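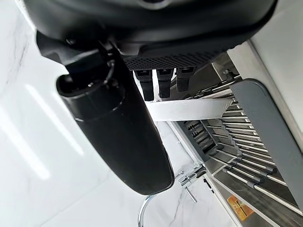

Astico opens its first monthly income fund to small savers, with a starting sum of 2000 rupees

Savers who have long asked Astico for a simple way to turn a lump sum into a regular monthly payment will be able to apply for one from the first Tuesday in June, when the Astico Stinska Monthly Income Fund opens its books to the public. It is an open ended fund which will put most of its money into government and company bonds, with a smaller share held in the stock market, and it has been put together with retired people, and those getting close to retirement, very much in mind.

The smallest amount that can be invested at the start is 2000 rupees, and further sums of 700 rupees or more can be added whenever the saver likes. There is no joining fee. Money can be taken out on any working day, though a small charge will apply to anything withdrawn within the first 7 months, and we would ask everybody to read the part of the scheme document that deals with this before they sign, as it is the part our helpline gets asked about more than any other.

Vignesh Thampi, who will manage the fund, has looked after bond portfolios at Astico for most of his working life and has been pressing for a product of this kind for a good while.

"My own parents kept everything in the bank, and I quite understood why," he said. "They wanted to know what was coming in at the start of the month, and they did not want to have to think about it after that. I have tried to keep people like them in my head all the way through. We will be holding bonds from borrowers we know well, and we will be keeping the average life of those bonds fairly short, so that when interest rates move about - and they will - the value of the fund should not swing too sharply. I can't promise it will never go down. It will have weak months like any other fund of its type, and I would much prefer people to hear that from me now than to find it out later on."

Payments will go out in the first week of each month to the bank account named on the application form. Savers may choose to have the income paid to them or to leave it in the fund to buy more units, and they can switch between the two as often as they please by filling in a single page form, either at a branch or through the Astico website. The amount paid is not fixed. It will depend on what the fund has earned, and in a poor spell it may be lowered or missed altogether. 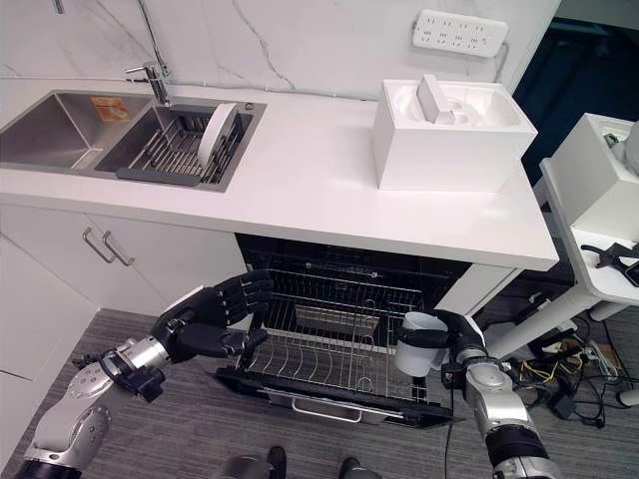

Everyday household costs are one of the main reasons savers give for wanting a regular monthly income.

The launch also marks the beginning of a new arrangement between Astico and Skillasura, the adult learning company, which will be running free evening talks on money matters in the weeks after the fund opens. The talks are for anybody who cares to come along, whether or not they have a penny with Astico, and no products will be sold at them. They will cover how a bond works, what a fund charges and where to find those charges written down, how income from a fund is taxed, and how to make sure that a husband, wife or child is properly named as nominee. That last subject may sound a dull one, but our branch staff will tell you how much trouble it can save a family at a very hard time.

Hajar Bennani, head of learning at Skillasura, has written the course of talks and will be giving the first few herself.

"People are often a little shy about asking what a word means when the person across the desk plainly uses it every day," she said. "So we go slowly, we have tea at half past six, and we leave a great deal of room for questions. I have had some lovely evenings doing this - somebody will ask about one thing, and then the whole row joins in because they had all been wondering the same."

Printed notes from each talk will be available in English, Hindi, Tamil and Malayalam, and can be asked for at any Astico branch. A first print run of 2000 sets has been ordered, with more to follow if they are wanted.

Unit records for the new fund will be kept by Benjelloun, which already does this work for the rest of the Astico range. Savers who hold other Astico funds will see the new one on their usual statement and will not need to go through identity checks a second time, so long as their address and telephone number are up to date.

Application forms and the full scheme document can be picked up from branches or read on the Astico website. Anybody who is unsure whether the fund is right for them should speak to a financial adviser before investing.

Notes for editors

Interviews with Vignesh Thampi and Hajar Bennani can be arranged through the Astico press desk, which is open from 9.30 am on working days.

Mutual fund investments are subject to market risks. The value of units and the income from them can go down as well as up. Please read all scheme related documents carefully.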